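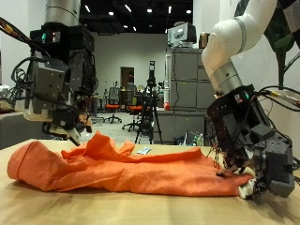
3.2 Garments and starting state

Figure 2. An orange garment lying crumpled on the wooden tabletop.

We wanted starting states close to what people meet when they sort clean washing at home. Household diaries from Wondville (Moser and Abugri) list 1,509 items folded over one October, and 504 of these were left in a heap before folding. We drew 136 garments from the same households. Each was dropped onto the table from a height of 700 mm and not straightened by hand. Folds and ridges like those along the upper edge of the cloth in Figure 2 were scored as one group, whatever their depth. Colour was recorded but not used in the scoring.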